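How a Soccer League Table Works

A soccer league is a competition where every team plays every other team. Most leagues do this twice, once at each team's home field and once away. The league table is the list that shows how all the teams are doing. The team at the top when the last game is over wins the league.

Points

Teams earn points from each game. A win is worth three points. A tie, which soccer people call a draw, is worth one point to each team. A loss is worth nothing.

When your grandparents were young, a win was worth only two points in most leagues. Two draws were as good as one win, so some teams were happy to play for a draw. Leagues later changed the rule to make winning more important.

Reading the columns

A table has a lot of letters across the top. They are short for longer words.

P means played. It tells you how many games the team has finished.
W means won.
D means drawn.
L means lost.
GF means goals for, the goals the team has scored.
GA means goals against, the goals scored by the other teams.
GD means goal difference. Take GA away from GF and you get it.
Pts means points.

Say a team called Dinham Rovers has won nine games, drawn four and lost five. Nine wins make 27 points, and the four draws add four more. Dinham Rovers have 31 points.

Try one yourself. Ghauri Town have won eight games, drawn seven and lost three. How many points do they have? Work it out on paper, then read on.

Eight times three is 24, and seven more makes 31. Ghauri Town have the same number of points as Dinham Rovers, even though they won one game less.

Once you have the idea, you can make a table for your own games at school or at home. All you need is a flat place to write, a ruler and a pencil. Draw the columns first and leave one row for each team. Use pencil for the numbers, because they change after every game.

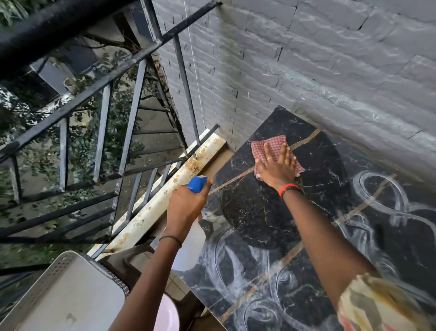

What happens when teams are level?

Two teams with the same points are said to be level. Many leagues look at goal difference next. If Dinham Rovers scored 30 goals and let in 22, their goal difference is plus eight. If Ghauri Town scored 26 and let in 15, theirs is plus 11. Ghauri Town go above Dinham Rovers.

Goal difference can also be less than zero. A team that scored 10 and let in 19 has a goal difference of minus nine.

Some leagues look first at the games the two teams played against each other. This is called head-to-head. Each league writes its own rules before the season starts.

Games in hand

Sometimes a game is called off. In January the field may be frozen or covered in snow. The game is played later, and until then those two teams have played fewer games than the rest. People say they have a "game in hand." Always check the P column before you decide who is doing best.

Going up and going down

In many countries there are several leagues, one under another. The best teams in a lower league move up for the next season. This is called promotion. The teams at the bottom of a higher league move down, and this is called relegation.

Words to know

Draw: a game that ends with the same score for both teams.
Season: the months when the league games are played.
Fixture: a game that has been planned for a certain day.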